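Small Baskets and Clear Tabletops: Household Guidance Sheet

Issued by the MacLeish Household Advice Service. Last reviewed 7th June.

Purpose of this sheet

This sheet sets out recommended practice for the use of small handled baskets on tables, worktops and desks, and for the care of pale wood-grain surfaces. It is intended for residents of MacLeish properties, but the advice applies to most homes. It replaces the leaflet issued in January, which dealt with kitchen drawers as well; drawers are now covered separately.

Choosing a basket

A small plastic basket with openwork sides suits most tabletop purposes. The contents can be seen without lifting anything out, crumbs and dust fall through and do not gather in the corners, and the basket can be rinsed under the tap. Solid-sided tubs should be kept for items that may leak.

A fixed or folding handle is recommended wherever the basket will be moved daily. Before buying, lift the basket by the handle with something of reasonable weight inside. If the handle bows or its ends pull away from the rim, the basket should not be used for glass, tins or anything breakable. Residents sometimes ask for a particular make. The Service has no preference between the Stelta and Mavik ranges held at the Sosier store, provided that the base sits flat.

Measure the shelf or cupboard where the basket will be stored, and allow for the handle. Most complaints received about baskets concern handles that foul the shelf above.

Loading and unloading

Place the basket on the table before filling it. Filling a basket held in one hand strains the wrist and tends to tip the contents to one side. Heavier objects go in first and should rest on the base. A single rounded object, such as a jar with a bulging body, should be set upright with its lid uppermost and steadied with a folded cloth if it rolls.

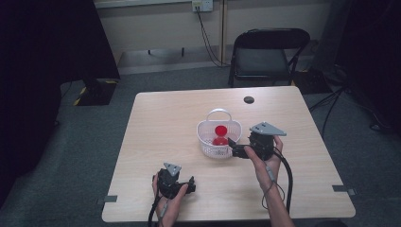
Keep the handle clear while items are going in and out. Where the handle folds, lay it down on the side furthest from the person loading. Where it is fixed, work from the side and pass each item under the arch, or over the rim if there is height enough. Items should not be hung from the handle or wedged against it.

Do not fill above the rim. A basket loaded above the rim cannot be stacked, and the topmost item is usually the one that falls. If the contents regularly exceed the space, a second basket is preferable to a larger one.

Position on the table

Baskets in daily use should stand well in from the edge, with the handle running in the same direction as the long side of the table. On tables fitted with a cable hole, leave the hole uncovered so that leads can be passed through and dust can be removed. Leads that must cross the table should be taken to the nearest edge and kept away from the place where people sit.

Tape may be used as a temporary marker on a table edge. It should be removed slowly, pulled back low along the surface, and never left in place through a season of strong sunlight. Any residue may be softened with a cloth dampened in warm water and a little washing-up liquid. Scrapers, including plastic ones, are not advised on printed wood-grain finishes.

Clearing the table

Once the basket has been put away, the tabletop should be left bare until it has been wiped. The following order is recommended.

Remove loose dust with a dry cloth, working towards one short end.
Wipe with a well-wrung damp cloth, following the direction of the grain.
Dry at once with a clean towel, giving attention to the rim of any cable hole.
Wait 20 minutes before replacing mats, paper or baskets.
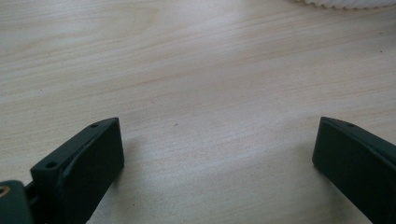
A bare stretch of light wooden tabletop.

Pale surfaces show rings and ink marks sooner than dark ones. Spirit-based cleaners should be tried first on the underside or another place out of sight. Wax polish is unsuitable for sealed tops and leaves a film that holds dust. Water must not be allowed to stand at joints or along the front edge, where swelling usually begins.

Washing the basket

Openwork plastic should be washed once a month, or immediately after holding unwashed vegetables. Use warm water and a soft brush; boiling water may distort the sides. Shake well and leave the basket upside down on a towel until dry. A basket returned to a table while damp will mark the surface in the pattern of its base.

Baskets with split sides or a cracked handle should be withdrawn from use. Repair with glue is not recommended where the basket is to be carried.

Carpeted rooms

Where the table stands on carpet, empty the basket over a sink or bin and not at the table. Spare chairs should be set back against the wall before cleaning so that the area beneath the table can be reached with a vacuum cleaner.

Further information

Questions on surfaces should be addressed to Beathag Geddes. Hubert Kołodziej deals with storage and shelving, including requests for shelf measurements. Printed copies of this sheet are available from the enquiry desk; please quote sheet 37. Orders of more than 20 copies should be sent in writing to Youssra Belkadi.

Related sheets: Drawer Liners and Dividers; Care of Sealed Worktops; Storing Folding Chairs.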